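We use cookies to improve your visit. By carrying on you accept our cookie policy.

Let people teach with their hands, even the clumsy ones
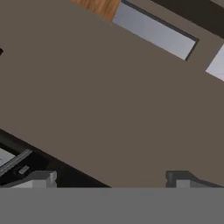 Senyo Quartey

14/08/2019

Open gripper, a big slanting stretch of bare worktop, a couple of pale panels along the far side. Try driving from that. I did, at Fostcombe in January, simulated kitchen, a controller in each hand. Took me 13 goes to shut one drawer.

And my goes were kept. All of them. I think that was right, and I want to argue for it quickly before the Thygesen view wins by default.

The Thygesen view, if you haven't had it over lunch: only experts should demonstrate. Clean runs. No dithering. Robot copies what it's shown so show it the best. Fair enough on paper. But an expert never gets the wrist in a silly place, so the robot never sees how you get out of a silly place. Then it's in one on its first morning and it just sits there, pushing.

Hiu-tung Liu, who trained me, disagrees with half of this. She'd bin anything with a pause over 3 seconds. Pauses teach pausing, she says, and I've watched a Broletti arm hover over a cup like it was saying grace, so yes. Trim the pauses. Keep the fumbles though, and keep the recovery after.

Guiding the arm by hand is better for this than remote control, I reckon. You feel the drawer bind. On a screen you feel nothing, you guess depth from an edge and you guess wrong. But by hand your own arms are in teh way, and you can't do it in a simulator at all. So we're stuck with both. Fine.

What I'd ask for is small. Pay 10 ordinary people for an afternoon instead of 2 experts for a week. Cooks, cleaners, somebody's aunt. They know what a kitchen is for. Istico won't like it, their whole pitch is the experts. Let them sulk abit.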